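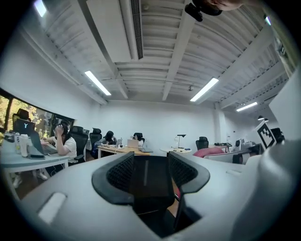 Imelda Baluyot wrote:
> Could we come to the open day at Jokley as a group, and will visitors get to try the hand-held gripper themselves?

Yes to both. Visitors can use the gripper at a side table, two at a time, and Takeshi will show them how to hold it. The people at the desks will be working as usual, so please keep talk low near them.

We had over 100 names for the March visit and the room was too full. Please send me your group's names by 26 June 2020 — first names will do. The talk on Remow comes after the gripper session and is the same one Naveen gave last time.

Narendra Upadhyay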